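Phone Display and Storage Assistant (part-time)

Oron, Handset Collection
Location: Grirby Building, Riltimgate
Hours: 20 per week, Monday to Friday
Pay: $25 per hour
Positions open: 2
Applications close: the last Wednesday in October, 5 p.m.

About the position

Oron invites applications for the position of Phone Display and Storage Assistant. The successful candidates will join the Handset Collection, which keeps mobile phones, stands and small accessories for display, loan and study. Both positions are based in the Grirby Building and report to the Collection Supervisor.

The work is practical and is carried out mostly by hand. Assistants receive phones, check them against the loan record, clean them, set them out and return them to storage at the end of the session. Much of the collection consists of plain black handsets that are easily confused with one another, and the ability to keep similar objects in order is the main requirement of the position.

Duties

Receive incoming phones, compare each with the loan record and report any damage to the supervisor before the phone is moved.

Clean screens, backs and camera lenses with the cloths and fluid supplied. Household glass cleaner may not be used on any item in the collection.

Set out phones and stands according to the layout sheet for the session. Sheets state which phones are to stand, which are to lean and which are to be laid down. Where the sheet is silent, the assistant decides and notes the choice on the back.

Sort stands, cables and wrapped accessories into the wire organizers and hanging baskets. Wrapped items remain wrapped until they are requested.

Wipe down tabletops and stands at the close of each session.

Maintain the loan record and bring discrepancies to the attention of the supervisor on the same day.

Prepare phones for transport to the Pylypenko Reading Room, where selected handsets are shown to visiting groups.

The place of work

Assistants will divide their time between the storeroom, the cleaning bench and the display tables. The tables vary in size and finish. Several layouts are prepared on a marble-patterned top in gray and white, set within walls of vertical wooden planks in pale pink and white. Phones are set out across the middle of this table, with round gray stands for those that are to be raised. Wire storage hangs along the sides, within reach of the tabletop, and is to be kept tidy throughout the session.

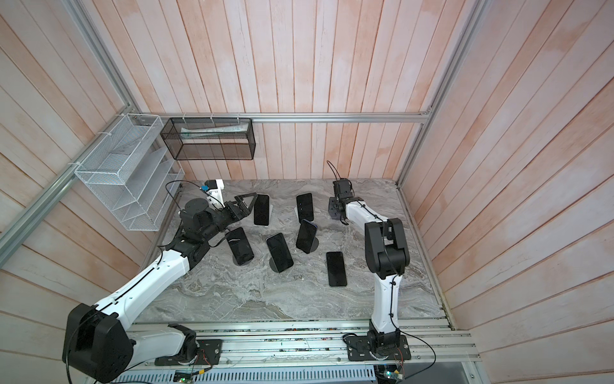
A former assistant wrote to us after the last posting to say that it had made the job sound like dusting. Most of the day, the letter went on, had been spent telling one black phone from the next, and the label on the back should always be read before a phone is put down, never after. The letter also asked that future applicants be warned about fingerprints, which show on a dark screen from across the room.

The Collection accepts both points. Candidates should expect that the greater part of each shift will be given to identification, placement and the loan record. Cleaning takes up a smaller share of the time, although it is checked at the end of every session.

Required qualifications

A high school diploma or equivalent.

Steady hands and the ability to handle glass-fronted items without haste.

Legible handwriting. Layout sheets and storage labels are completed by hand.

Basic skill with spreadsheets, sufficient to enter and correct loan records.

The ability to stand for much of a shift and to lift boxes weighing up to 25 pounds, with or without reasonable accommodation.

Preferred qualifications

Experience in a stockroom, store display, library, museum or repair counter. Candidates who have arranged goods for sale are encouraged to describe that work in some detail, including how stock was labeled and where it was kept overnight. Knowledge of particular phone models is useful but may be gained on the job.

Training and schedule

New assistants complete seven shifts of paired work before setting out a table alone. Training covers handling, cleaning, labeling and the use of layout sheets. Shifts begin at 9 a.m. and last four hours. Requests for a later start will be considered where the session calendar allows.

Personal phones must be left in the lockers by the storeroom door during shifts. This rule was introduced after a visitor's handset was labeled and shelved with the collection, and no exceptions are made. A desk telephone is available for urgent calls.

Assistants are paid for all training shifts at the full rate. Gloves, cloths and aprons are supplied. Closed shoes are required in the storeroom.

How to apply

Applicants should submit a resume and a cover letter of no more than two pages. The letter should describe an occasion on which the applicant was responsible for keeping a group of similar objects in order, and should state what system was used. Photographs of past work are not required and will not be returned.

Applications may be delivered to the front desk of the Grirby Building or sent by mail to Oron, Handset Collection, Riltimgate. Please write "Display Assistant" on the envelope. Incomplete applications will not be forwarded to the supervisor.

Candidates selected for interview will be asked to complete a short exercise in which a set of phones and stands is arranged from a layout sheet and then put away. The exercise lasts 20 minutes. Materials are provided, and the layout sheet may be kept at hand throughout.

Oron is an equal opportunity employer. Applicants who need an adjustment to the interview or the exercise should say so in the cover letter or contact the front desk in advance.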